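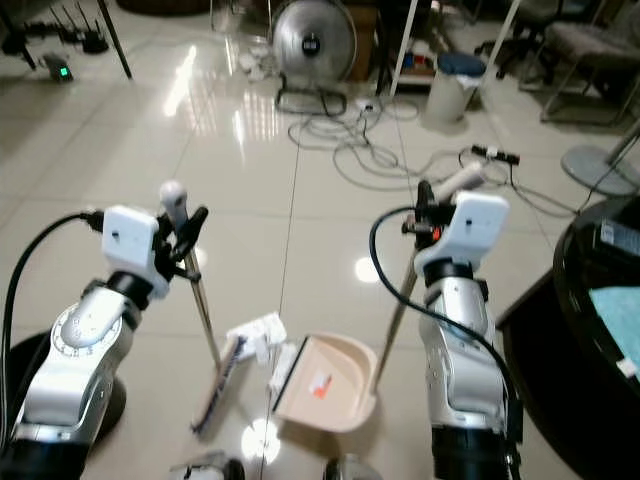 Interim report on the Sleiman equipment budget

Prepared by Pierina Bortolotti for Italo Greco
Period covered: March through June

Where we stand

You asked for a yes or no on the second two-arm unit before the next budget round. My answer is still no, and the rest of this report is mostly the reasons. The first unit stays on sweeping work with an ordinary broom and a long-handled dustpan. Vulton's sales material says a two-arm machine can use the tools a site already owns. We put that in the original request as a saving. I would like to take it out until we have our own numbers.

Trials

We planned 300 sweeping runs for the period and now expect to finish them in August. Setup takes longer than the quote allowed for. The supplier's plan has 20 minutes for a changeover from one tool to another, and we have yet to see that on a normal working day. I have asked Broradar, who handle our service contract, to log changeovers separately so that we stop arguing from memory.

Paper scraps are the test item for now. They are an easy case, and I don't want anyone reading a good result on paper as a result on dust or spilled liquid. Neither has been budgeted or tried.
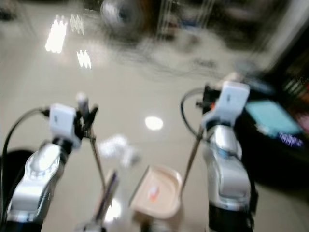
Two-arm sweeping work, with the dustpan on the floor between the arms.

Spending

The tool line is underspent. The service line isn't, and it will go over if we keep the current visit schedule. Finger coverings were left out of the original budget entirely. The ones we use are black mesh, and I have no figure from Vulton for how long a set should last. They told us "it depends on use," which I can't put in a spreadsheet. I have entered 30 sets for the year as a placeholder. Please treat it as a guess.

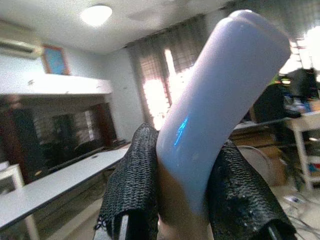
The same goes for handles. Ositz has offered us a fitted handle kit with a delivery time of nine weeks. It may well be good, but it is one more part that only one company sells, and the whole case for this purchase was that we wouldn't need such parts. I haven't ordered it.

Requests for the next period

1. Hold the money for the second unit until the 300 runs are done.
2. Move the unspent tool money to the service line.
3. Get a written service life for the finger coverings from Vulton before we renew anything.

Italo, if the hold on item 1 causes trouble with the year-end rules, let me know before the July meeting and I will send a split version of the budget.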